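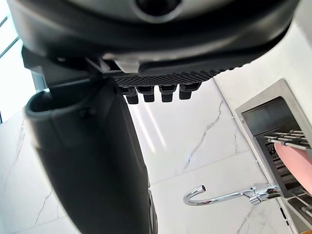
Three weeks with the Cornano gripper kit

Thu 23 April

Waltiseo want 505 pounds for this, before the 140 they charge for the mounting plate. The brochure promises "dishes done by supper". Hmm.

I'll give them the crosshatch pad, it's a decent bit of moulding. But the long black finger is a lot of finger for a kitchen sink, and I had to keep the tap in mind with every move I set up. Plates, fine, mostly. Cups I gave up on in the first week.

Support told me to wait for the December update. I'd wait too, with your money still in your pocket.

3 comments | 50 shares
Search this blog Go
Back to top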